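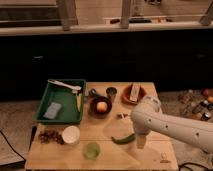

Filed under: Home, Small Kitchens, Doubtful Advice

I keep reading that the way to a calm kitchen is a tray. Put everything by the sink on a tray and it stops being clutter. I bought the Forsberg guide in February, 52 pages for 18 dollars, and the tray turns up on 11 of them.

So, a green tray with a spoon and a sponge in it. Fine. I'll admit it looks tidier than a spoon and a sponge on bare wood. But a sponge next to a spoon I'm meant to eat with? I'm not sold.
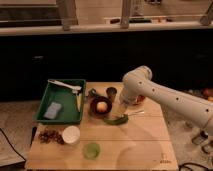 What never fits on the tray

The bowl with the fruit in it, for one. The cups. A green chili, which the guide would like me to put in a "produce zone" - on a table this size, the produce zone is wherever the chili is.

And the dark pile to the left of the white cup. The guide says to decant dried stuff into matching jars. Evov sells a set, and I'd need to own a lot more dried stuff before I paid for that.

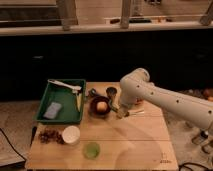

Tray at the back corner, bowl, cups and dark pile still out.

I'm keeping the tray. The sponge is moving back to the sink tonight.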